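Notebook, kitchen props bench
February, entry started 9:40

Purpose: settle the prop set for the Padilla tabletop layouts, so that Jean Lindsay can write the placement sheet without coming back to me for every item. Items are from the Serkivard play kitchen box plus the ketchup bottle. Table is the white one with the hole near the edge.

Surface wiped with a damp cloth, dried, left ten minutes. Old tape residue removed from one corner with alcohol.

1. Starting layout

Plate first, everything else placed relative to it. Ketchup bottle flat on the plate, fruit and bowl off the plate. Banana goes against the plate rim, orange slice on its own on the other side with clear table around it. Green colander stays well to the side. Its footprint is larger than anything else in the set and it decides how much room is left for the rest.

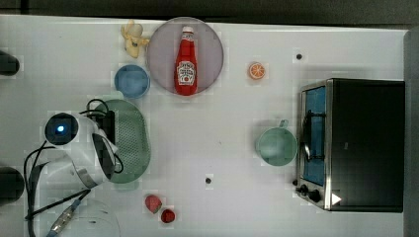
2. Bottle on plate

The bottle is nearly as long as the plate is wide. Straight across the middle it fits with little to spare. Set off center, the base ends up at the rim and the bottle can rock if the table is bumped. Rodel Sison suggested standing it upright beside the plate. Tried it, did not like it: it hides whatever is behind it from a seated position, and the cap is too narrow to use as a reference point.

Decision: bottle lies flat, label up, cap end well inside the rim. Angle is free. Base may reach the rim but should not hang over it.

Plate position matters more than I had assumed. It tends to creep toward the table edge as other things are moved in.

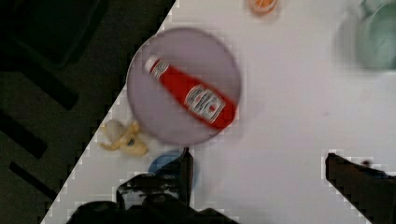
A limit of 30 mm overhang is too generous for a plate this light. Changed to 12 mm on the draft sheet, to be checked again with the heavier Brustwood plates if those are ever unpacked. Preferred value is zero, but Jean wants a tolerance she can write down.

3. Colander and drinkware

Colander perforations collect lint from the cloth. Blow out before use, do not wipe. Orientation: long axis at a slant leaves a usable gap on the plate side. The green mug goes beside it, opening up. Green on green is acceptable here, the mug is a lighter job to pick out than I expected because the rim reads clearly from above. The small blue piece stays near the plate. 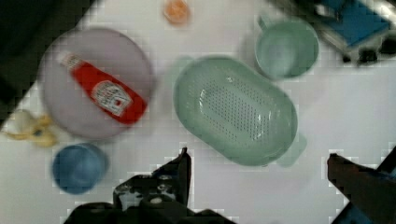
Layout with colander and mug, plate at left.

4. Open items

- Label shelf bin 671 for this set. It is still marked Isari.
- Ask Rodel for a second orange slice, same size if possible.
- Banana slides on the clean surface. Try a dot of putty underneath, check for marks after 3 hours.
- Jean to confirm whether the bottle is kept sealed. I would keep it sealed.
- Colander handles: specify direction on the sheet or leave free? Leaning toward free.

Stopped 11:15. Draft sheet is in the folder on the bench, pencil only.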